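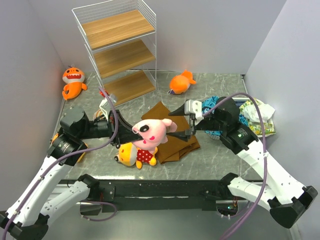
Pink pig, orange shark, shelves with plenty of room.

To: softtoys list
Re: Stuffing, again (long, sorry)

Itsuki Onishi wrote:

> I have now made Esten pattern 481 (the sitting bear) three times and
> every one of them has gone limp at the neck. The first lasted until
> the birthday it was made for. The second lasted a week. The third I
> haven't let anyone touch, and it is looking at its own feet anyway.
>
> The instructions say "stuff firmly." I thought I had. Is there some
> trick to this or do I just own three depressed bears?
>
> Also, has anyone used the cheap fiberfill from Nishimura? It's half
> the price and I'm suspicious.

Itsuki,

Welcome to the neck problem. I joined this list because of the neck problem, and as far as I can tell so did half the people on it.

"Stuff firmly" is what pattern companies write when they want to go to lunch. Firm compared to what? I have a sofa cushion that I'd call firm and a bear made to that standard would be a beanbag with ears. What you want in the neck is closer to a baseball. Stuff it until you are sure it's too much, go make a sandwich, come back, and put in the same amount again. Your thumbs should be unhappy.

The order matters more than Esten lets on. Step 9 has you fill the head, then the body, then close up the back. By the time you get to the body the head stuffing has already settled and left a nice hollow right where the weight sits. I do the nose first, in tiny pinches, then the cheeks, then I pack the neck from both directions and leave the whole thing overnight with the back open. In the morning there's always a gap. I don't know where it goes. I fill the gap and then I do the belly, which can be as soft as you like. A bear with a stiff neck and a soft belly looks like a retired colonel, but it does sit up.

Small pinches only for the face. If you push in one big wad it makes one big lump, and you'll spend the rest of the evening massaging it through the fabric with a knitting needle, which is how I put a hole in the chin of a very expensive rabbit.

Now the fabric, which you didn't ask about, but I've started. If you're using the stretchy fleece, check which way it stretches before you cut the neck pieces. It should stretch around the neck as little as possible. Mine went the other way on my first 481 and the harder I stuffed, the more it resembled a seal. You can fix this after the fact by running a gathering stitch around the neck in doubled upholstery thread, pulling it in, and going around a second time. Hide it under a ribbon. Every bear you have ever seen with a ribbon is hiding something.

As for the Nishimura fiberfill: I bought a sack of it last November and I have mixed feelings and a closet full of it. It's fine for bodies. It's springy when it comes out of the bag and a good deal less springy after a wash. For necks I'd pay for the better stuff, and for anything with long thin legs I'd use wool if the person getting it isn't going to put it in the machine. They will put it in the machine. Ask anyway.

I should also own up about my thread. I used to sew everything with whatever was on the big cone my sister-in-law gave me (2,000 yards, beige, age unknown) and I had seams opening up under the arms every single time. I blamed the Davent, I had the Davent serviced, I said some things to the man at the counter in Sketodgate that I've since taken back. It was the thread. Pull a foot of yours off the spool and snap it between your hands. If it goes without a fight, it belongs in the basting drawer.

Pattern 973, if you want something to restore your confidence, is the lying-down pig. No neck at all. The head goes straight into the shoulders, like my uncle's, and you can stuff it any way you please. The only hard part is the snout, where they want you to set a flat oval into a tube. Clip the seam allowance every quarter inch, pin it at the four quarter points, and sew it by hand no matter what the pattern says about doing it by machine. I've done five and only one of them looked surprised.

The sharks are easy too, apart from the teeth. I leave out the teeth. Felt teeth curl up in the wash and then you've got a shark that needs a dentist, and in my experience children supply the menace themselves.

For your three existing bears: open the back seam only as far as the shoulder blades, get a chopstick (blunt end), and pack upward. Don't take out what's already in there. If the third one still looks at its feet after that, give it a book to hold and call it finished.

Let us know on Monday if you get to it over the weekend. And somebody please remind me to send round the paw pad template, which I promised in the spring and have since lost twice.

Comments (4)

bobbinjam
The overnight trick works. I leave mine for two nights, mostly by forgetting about them.

hemline_hal
Disagree on wool. Moths got into my giraffe. He now has the neck problem and several others.

Itsuki Onishi
Reopened bear number one last night. My thumbs are extremely unhappy. He is looking straight ahead, slightly to the left. Bears two and three are next, once I find the chopstick.

quiltedpatience
Does the pig pattern come in a bigger size? And did the paw pad template ever go out?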